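Reading time: 2 min

Action chunk length vs. re-planning rate on a two-arm table

hexdrift
Posting numbers from our bimanual tidy-up policy, trained on 200 teleoperated demos. Chunk length 80, executed open loop: 9 failures in the eval set. Same checkpoint, re-planning halfway through each chunk: 6. No temporal ensembling in either case. I read this as shorter execution horizons helping when both grippers work over the same mat.

torquebudget
I don't think the data supports that. One checkpoint, one seed. We saw a larger spread than that on Skimura between seeds with nothing else changed.

hexdrift
Fair on seeds. The failures differ in kind, though. Open loop, they are mostly late grasps on thin handles. With re-planning they are mostly hesitation, where the arm hovers and never commits.

n_pallas
Hesitation is what you'd expect from multimodal demos without ensembling. Did your operators always use the same arm for the same tool? In the Hubmann set they didn't, and halving the horizon made it worse.

hexdrift
Mostly the same arm. Tools along the left side of the mat go to the left arm, the red-handled one to the right. Containers stay in a row at the back. Layout for reference:

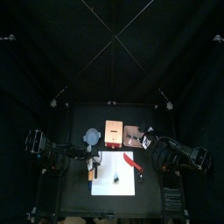
Both arms over the table, bowl at back left.

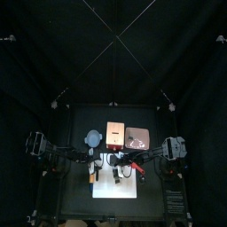
Start poses are jittered per episode, container order is fixed. I'll retrain with more seeds and log time to first contact separately from success.

torquebudget
Log gripper commands too. If they oscillate during the hover, n_pallas is right and the horizon is a side issue. I still wouldn't put this in a paper.

n_pallas
Agreed on logging. Disagree that it's a side issue.

Related threads
Urnow calibration drift after April update
Zodside: joint-space or end-effector actions?
Ensembling weights for long chunks

Contact | Copyright 2022 | Back to top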